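Refinishing the floor in a rental before listing it – tile, vinyl or leave it alone?

woststead_owner
Posted March 9, 2021

Hi all, longtime reader, hardly ever post. We have a little two-bedroom in Woststead that we've rented out since before the kids were born, and the last tenants moved out in November. The kitchen and hall still have the original sheet flooring and it is yellow in front of the stove and curling up by the back door. I want to put down something gray and kind of marbled. My other half wants to mop it and list it.

Budget is $1000 for everything, and I'd love to keep 400 of that back for paint. Has anyone used the click planks from Lendasen? The store had them stacked by the entrance and they looked nice enough, but everything looks nice under store lights.

tubbsy44
I put Lendasen in our laundry room three years ago and I still like it. Get the thicker one if you can swing it. The thin one shows every bump underneath, and in an old house you've got bumps. Also buy one more box than you think, they change the colors all the time and you will never match it later.

Weker fan
Going to disagree. Click planks in a rental kitchen are asking for trouble. The dishwasher leaks once while the tenant is away for the weekend and you're pulling up the whole room. I'd do glue-down squares from Weker. Ugly job on the knees, but if one gets wrecked you heat it up, peel it and put in another.

tubbsy44
A leak will get under glue-down squares too though. I've scraped up enough of them in my life to have opinions about the smell.

Weker fan
Sure, but you scrape up four of them and not forty!

marigold_porch
Can I ask what's under the old sheet stuff? If the house is old enough please get it tested before you rip anything. We almost didn't, and I still get a knot in my stomach thinking about it. Some places you can leave it right where it is and go over the top, if it's flat and stuck down well.

woststead_owner
Good point and no, I don't know what's under there. I pulled a corner back by the door and there's a black layer and then boards. I've put it back down and I'm leaving it alone until somebody looks at it.

Has anyone lived with the marbled gray? My worry is that it'll look like a dentist's office.

hallway_hank
We have it in two rooms. It hides crumbs like you wouldn't believe, and coffee drips, and dog hair if the dog is the right color. What it does not hide is a bad wall color. We had a peachy beige in there from the people before us and the floor made it look like a bandage. Went with a very pale lavender white and now I like both of them. My sister thinks it's cold. She also has orange curtains, so.

Weker fan
Pale purple walls in a rental? Just go white. You'll be touching it up every time somebody moves out and you want a can you can buy anywhere.

hallway_hank
It's barely purple. You'd call it white if you didn't have something white next to it. I keep the leftover paint in a jar with the color number on the lid, takes me ten minutes to touch up.

marigold_porch
I'm with Hank on this one. Plain bright white next to gray looks like a garage to me. But I'd say use the same color in the hall and kitchen or you'll see the line every time you walk through.

woststead_owner
OK so I read all this out loud at dinner and we have sort of a deal. Test first, then Weker squares in the kitchen and planks in the hall where there's no water. Verhoeven has a sale on primer so the walls are getting done either way. I'm still stuck on the color. Hank, do you have anything that shows the gray and the lavender together?

hallway_hank
Sure, this is pretty close to the combination. 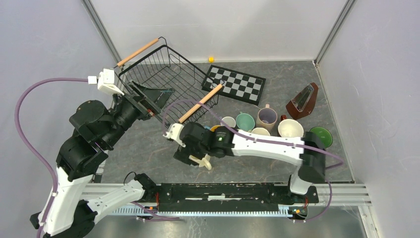 Gray marbled surface with pale lavender-white walls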